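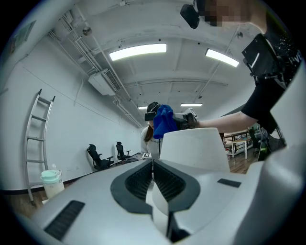 3.2 Handling of cloth items

Cloth items were treated as a separate class of household object, because a garment or towel has no fixed shape and its condition at the start of a task affects every later step. Following the scheme proposed by Hoshino and Janevski, each item was assigned one of 4 starting states: flat, folded, hanging or bunched. Figure 3 shows a blue cloth in the bunched state, held up with its folds hanging down.

The full record contains 2994 handling episodes, collected in shared rooms at the Tiven site. Participants worked in the same space and were free to talk with one another. They were asked to pick up an item, bring it to the work area and lay it down ready for folding. No instruction was given on where the item should be held.

Episodes were coded by two readers, Saarela and Hegarty, who worked separately. Where they disagreed on the starting state, a third reader made the final choice. The line between hanging and bunched caused the most difficulty. A cloth held at a single point was coded as hanging if its lower edge was free and its full length could be judged, and as bunched in all other cases.

Figure 3. Bunched cloth held up during a handling session, with a second person in the middle distance.

Items coded as flat or folded are discussed in Section 3.3.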